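**Demonstration gathering** (also called demo collection) is the job of recording examples of a task so a learning system can pick it up. I keep this entry for the Plerbridge wiki, so it leans on what I know from the Citov project — other labs will do some of it differently, and you're welcome to add your own section!

An *episode* is one attempt at one task, start to finish. An operator guides the robot through it while joint positions and camera views get logged together. Our household set, which we call Inon, has 1613 episodes so far, and the goal is 4000. Lurdes Salgado picks the tasks (tidying, carrying, putting things on shelves) and I do a lot of the operating, which is more tiring than it sounds.

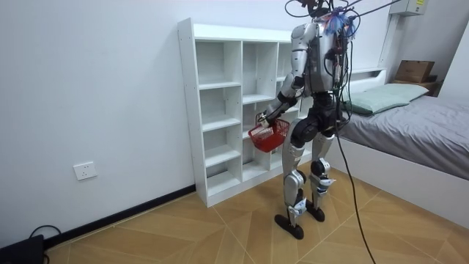

*A humanoid robot holding a red plastic basket by the handle, next to a white shelving unit.*

Baskets are a nice starter object. A handle gives the fingers one clear place to close, but the basket can still swing, so the operator has to slow down near a shelf. I like to change the starting spot every 3 episodes. Alasdair Pringle prefers to finish a whole batch from one spot and then move, and we've never settled it.

**Failed attempts.** Keep them, but label them! A dropped basket followed by a good recovery is worth having (the Swanson notes have a longer bit on this). What I throw out is anything with a gap in the log or a long pause while the operator thinks.

**Session length.** I stop at 60 episodes. After that my motions get sloppy, and the system will happily learn the sloppiness too.

See also: Teleoperation, Episode labels, Inon task list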